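Skip to content
Home | Notes | Projects | Archive | About

Doors, again

5th October

So I'm back on doors. If you've been reading for a while you know I spent most of the summer trying to get a simulated arm to open one, and that it went badly enough that I stopped writing about it. Well, I have a result now, a small one, and I'm pretty happy about it!

Quick catch-up for anyone new. My little project is called Vulutine, and it's a policy that gets a picture from a camera on the wrist, plus the joint angles, and spits out where the hand should go next. I train it on demonstrations I drive myself in the simulator. Back in the first version I was feeding it whole episodes, from the arm parked at home all the way to the door standing open, and it learned the long boring swing across the room beautifully and then fell apart in the last bit, where the hand has to line up with the knob.

What I changed

The idea came from a write-up by the people behind Clelter, a grasping toolkit I've been poking at. They cut every demonstration into an approach part and a contact part, and train a separate head on each. I'd skimmed right past it in the spring because I figured my network was big enough to sort that out by itself. It wasn't.

So I cut mine the same way. The split happens when the hand gets within 18 centimeters of the knob, which I picked by trying a few numbers and keeping the one that behaved. I also started the contact demos from scrambled positions – a bit low, a bit left, wrist tilted – so the policy would see what being slightly wrong looks like and how I get out of it. That meant re-recording a lot of them (my thumb has opinions about the controller now).

The other change was dull but it mattered. I slowed the hand down near the knob. At the old speed it only got a handful of pictures before touching anything, and it would close the fingers on a guess.

How it did

I ran 100 trials with each version, same door, same random seeds. The old one opened the door 27 times. The new one opened it almost three times as often, and when I went back through the failures only 6 of them were bad grasps. The rest grabbed the knob fine and then messed up the turn, which is a whole separate headache.

The thing I like best is how it comes in. I never told it to go in from underneath, but a lot of my scrambled demos started low, and it seems to have decided that's a good place to be. I've been staring at wrist views all week, and the spacing on either side of the knob before the fingers close is so much more even than it used to be. 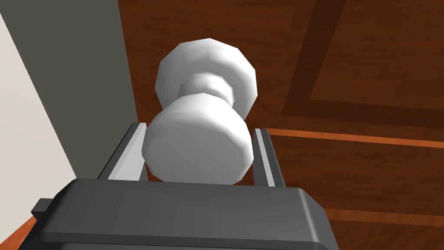
What's next

The turn, obviously. My guess is that the fingers slip on the knob partway around, and I can't tell yet if that's the policy being sloppy or my friction settings being silly. I want to try Skyrme for the contact physics, so if you've used it with round grips please tell me what numbers you started from.

After that I'd like to swap in the lever handle from the Vanov asset pack and see how much carries over. I suspect very little, but I've been wrong about this door so many times that I'm going to run it before I say anything more.

6 comments | 18 shares
Older post | Newer post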